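Do you really need to fold jeans a special way?

Wednesday, June 9, 2021

Everyone with a shelf and an opinion has a jeans fold now. The one going around is the Paewai fold, named after a course I did not pay for, because a free summary of it takes up half a page. You lay the jeans flat, fold one leg over the other, tuck in the crotch point, fold up in thirds, and stand the result on its edge like a library book. The claim is that you will fit up to 9 pairs in one drawer and never dig again.

I have doubts. I had them before I started and I still have most of them.

My drawer is a Sedico, the middle one of three, and it sticks. The first thing I learned is that a pair of jeans standing on edge is taller than that drawer. The summary says to "adjust your folds to your space," so I went from thirds to quarters, and then the bundle was too fat to stand next to anything. Two pairs of heavy denim folded that way push each other over. Maybe it works with leggings.

The second thing is the surface. You are supposed to work on a hard, flat table. I don't have a free table, I have a bed with a leopard-print bedspread on it, and I suspect most people folding laundry are in the same position. Denim on a soft bed won't lie flat. You smooth one leg and the waistband creeps up on you, and then you're smoothing that. 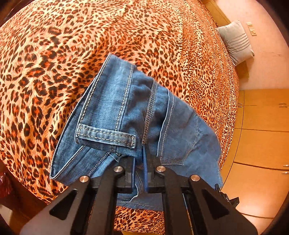 What I kept and what I dropped

I kept the part about starting from the waistband. It's the stiffest piece, with all that stitching, and if the two sides of it line up then the legs more or less follow. I used to grab jeans by the hems and hope.

I dropped standing them up. Mine go in flat, in two piles, with the ones I wear on top. Yes, I have to lift a pair now and then. It takes a second.

I also dropped the Estov dividers, which I nearly ordered. They would have cost me more than the last jeans I bought at the Eltport outlet, and what they do is stop folded things from falling over. Flat piles don't fall over in a drawer.

I'll check again in October, when the shorts go away and the heavier pairs come out. If the piles are a mess by then I'll say so here. The drawer will still be sticking either way, and I haven't found a fold for that.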